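Protokoll der Materialsitzung, September
Spielwerkstatt Gidberg, Werkraum im Erdgeschoss
Anwesend: Manouchehr Babaei, Babita Sengar, Sarita Dhillon, Vandana Rana (Protokoll). Entschuldigt: Aoife Gilmartin
Beginn: 17 Uhr

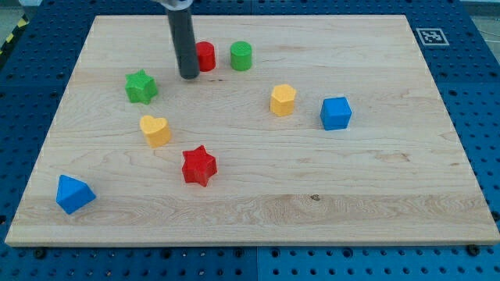 Babita Sengar merkte an, die Formen sollten künftig nach Farbe und nicht nach Gestalt in die Kästen sortiert werden, weil die jüngeren Kinder sonst die Zylinder nicht wiederfinden. Sarita Dhillon war dagegen. Nach kurzer Aussprache bleibt es bis zur nächsten Sitzung bei der Sortierung nach Gestalt.

TOP 1 Formsteine
Der Satz umfasst Kunststoffsteine in Rot, Grün, Gelb und Blau, darunter Zylinder, Stern, Sechseck und Würfel. Das Angebot von Plastus über 13 weitere Sätze liegt vor, Gesamtpreis 523 Euro einschließlich Lieferung. M. Babaei hält 6 Sätze für ausreichend und fragt den Preis für diese Menge an. Die Bestellung wird bis dahin zurückgestellt.

TOP 2 Unterlagen
Die Holzbretter liegen weiterhin auf den blauen Lochplatten. Der Vorschlag, die Bretter fest zu verschrauben, wurde abgelehnt, da sie zum Abwischen abgenommen werden. V. Rana besorgt Gummifüße. Die Bretter werden nur noch nebelfeucht gereinigt, kein Scheuermittel.

TOP 3 Lagerung
Im Schrank neben der Tür wird das zweite Fach von unten für die Formsteine freigeräumt. Die Perlen kommen zum Bastelpapier. S. Dhillon beschriftet die Kästen neu. Einzelne Steine, die beim Aufräumen gefunden werden, bitte in die Schale auf dem Schrank legen.

TOP 4 Verschiedenes
Der Schlüssel für den Schrank fehlt seit den Ferien. A. Gilmartin wird gefragt, ob sie den Ersatzschlüssel noch hat. Die Leuchte über dem Waschbecken flackert, Meldung an die Hausverwaltung durch M. Babaei.

Ende: 18.15 Uhr
Für das Protokoll: V. Rana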